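The Backup That Wasn't

Vuvard runs the booking system for 329 village halls from a converted dairy in Dedham, and for six years it backed up its database every night. The log said so in green letters. In November someone finally tried to restore a copy, and got a file with all the tables in it and no rows.

The script had been saving the structure and skipping the contents. It had done this faultlessly.

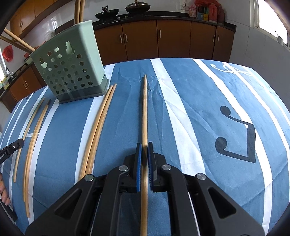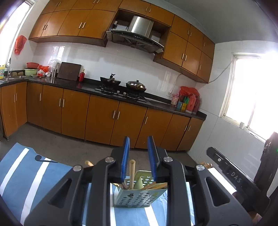

Chopsticks on a blue and white striped cloth: one held alone, then a bundle in a green holder.

Vuvard now restores a full copy every month on to a spare server named Broltodton, after a typing error that became policy. The first attempt took 3 days and filled the disk. The second finished overnight, minus 3000 bookings, which were later found in a table last touched by a contractor and labelled "old_new_2".

The fix cost less than the office coffee machine. There is still a green message each night, and the staff have learned to regard it much as they regard the weather forecast.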